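Week two with the Dornico folding kit and I've finally got five minutes to write it up. Quick version – I like it, mostly. Setup took 4 evenings. The manual is dreadful, the Flindmont forum is better, and a chap on there called Fotis Vlachopoulos had already posted the calibration numbers I needed. Cheers Fotis.

Towels fine. Pillowcases fine. Anything with sleeves, hmm.

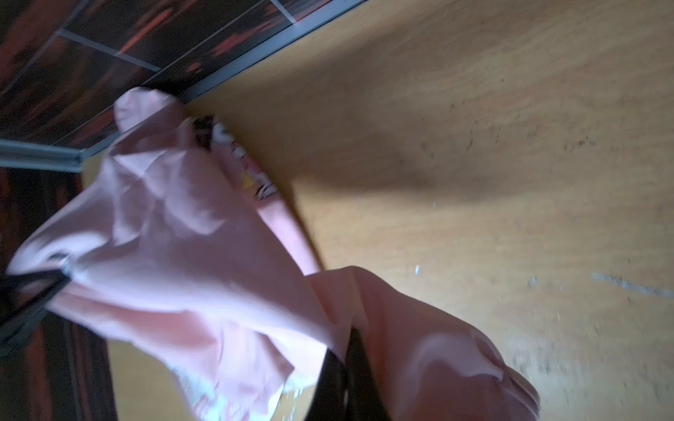 Wrist cam view, pink garment, both fingers in the fabric

Pink things with a print on seem to be its least favourite so far. Grip is good though, much kinder on thin cloth than teh Zervas one I sent back in July. Software still feels half done. Keeps asking me to log in again, why.

Price – 3,000 for the full kit, or 1,000 if you've already got an arm and just want the gripper and camera. Spare finger pads are 60 a set from Grekeo, which is cheeky.

Would I buy it again? Probaly, yes. Jeans next, then the dreaded fitted sheet. Got to run, school pickup.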